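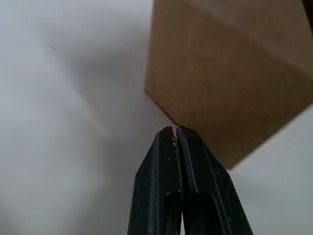 Figure 4. Gripper fingertips near the lower corner of a brown cardboard box against a white surface.

4.2 Capacity fade in rebuilt and original tool packs

Packs were drawn from two sources. The first was a lot of 29 used 18 V slide-on packs bought from Disisel, a tool rental firm that retires its batteries on a fixed schedule whatever their condition. The second was a lot of 25 packs rebuilt by Pravau, which replaces the cells but keeps the original housing, terminal block and protection board. All packs in both lots use the same layout, five cells in series with two strings in parallel. Date codes were recorded but not used for sorting, as several of the rebuilt housings carried codes that predate their cells.

Each pack was rested at room temperature for a full day before its first measurement. Open-circuit voltage was then taken at the terminals and at each sense tap. Packs with a spread between cell groups of more than 100 mV were charged once on the bench supply and rested again. If the spread remained above that limit, the pack was kept in the study but flagged, and its results are given separately in Table 3.

Capacity was measured by constant-current discharge to 2.5 V on the weakest cell group. We chose the weakest group over total pack voltage as the stopping point after early trials by Vasilakis and Cho, in which two packs ended discharge at a normal terminal voltage with one group well under its safe limit. Most drills and saws in this class read only the total voltage, so the capacity a user sees in the tool can be higher than the values reported in this section. The difference was small for balanced packs and large for flagged ones.

Discharge current was held at 10 A for the main series. A second series at 20 A was run on a subset to approximate a circular saw cutting softwood. Surface temperature was logged at the center of the cell block and at the negative terminal. Runs were stopped at 70 °C, and the delivered charge up to that point was recorded as a partial value. 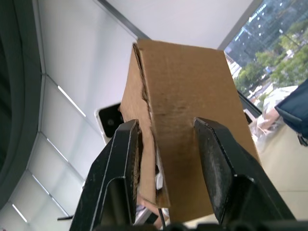
Internal resistance was taken from the voltage step at the start of each pulse in a 1 s on, 9 s off pattern. The reading includes the nickel strip, the welds and the terminal block. For the rebuilt lot this matters, as a new set of welds adds a source of variation that has nothing to do with cell age. Dreßler repeated the resistance test with probes placed directly on the strip, and the gap between the two readings is reported as contact resistance. In the rebuilt lot, contact resistance varied more from pack to pack than cell resistance did. In the original lot the reverse was true.

Cycle life was tested with the Mindcombe cycler, limited to one charge and one discharge per four-hour slot. The shared schedule meant that not all packs reached the same cycle count, and testing closed on July 31, 2023. Nearly 2000 cycles were logged across both lots. Packs that had not reached the planned end of test are treated as censored in the survival fit described in Section 4.4.

Rebuilt packs began with higher capacity than the retired originals, as expected from new cells. Their fade rate over the first part of the test was also higher. Teardown of the packs with the steepest fade showed discolored strip next to the positive tab. We did not find swollen or leaking cells in any of them. Saraç and Mahmoud examined the protection boards and found that the balance function was absent in the original design, so a rebuild that keeps the old board cannot correct a mismatch between new groups. Any initial mismatch remained or grew with cycling.

Two limits apply to these results. The rental packs had an unknown charge history, and the rebuilt lot came from a single shop using one cell type. The fade rates in Table 4 should be read as values for these lots and not for tool batteries in general. The effect of charger choice is treated next.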